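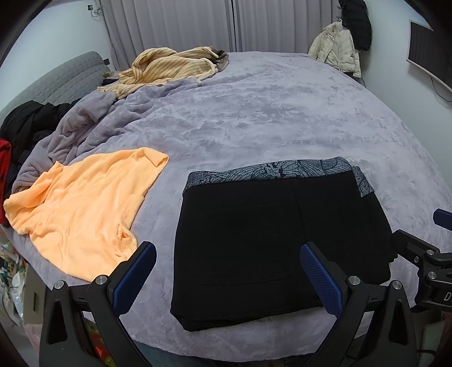
Black pants on the lavender blanket, gripper coming in, right pad over the edge.

March, evening

Today I stayed with the segmentation again. The model in Clodora finds the pants without trouble when they are on this blanket, but it still wants to take the waistband as a separate object. I understand it a little. The band is gray with dark leaves and speckles, the rest is plain black, so for the network there is a strong border exactly where I do not want one.

I tried two things. First I lowered the weight of the texture term, and then the orange fleece on the left began to melt together with the blanket. I put the weight back. Second, I merged the masks after the depth step, when both parts lie on one surface. This was better. The blanket is not flat in the wide lens, it bends like a hill, so I had to correct the distortion before the plane fit and not after it. I lost most of the afternoon to this order of operations – the old script from Runton did it the wrong way and I copied it without reading.

Run 2112 is the first one where I believe the grasp points. The planner gives 8 candidates for the pants and I keep the 2 on the side edges. The pads are blue, and this helps me, I can mask the jaws by color before anything else.

The labels in Pandano still say "trousers" in one place and "pants" in another. I must make them the same before the next training, otherwise I will count one class as two.

Tomorrow: the yellow sweater. The white drawstring will be difficult, I think. Also write back to the Tymoshchuk list about the memory leak.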